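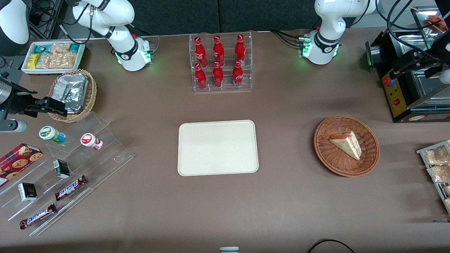

My robot is called Zetano, and it's two white arms bolted to a table in our shared workshop. No head, no legs - just arms! Each arm ends in a black gripper, and that's the part that does the grabbing.

So how does it fill a snack tray? A robot can't guess what you want. You have to give it tiny steps, like "open, move down, close, lift." My first program had 24 steps, and I forgot "open." Oops! It bumped the same cookie box 2 times before I hit stop.

Soft things are the hardest. Squeeze a slice of cake too much and you get crumbs, so I'm teaching Zetano to pinch very, very gently.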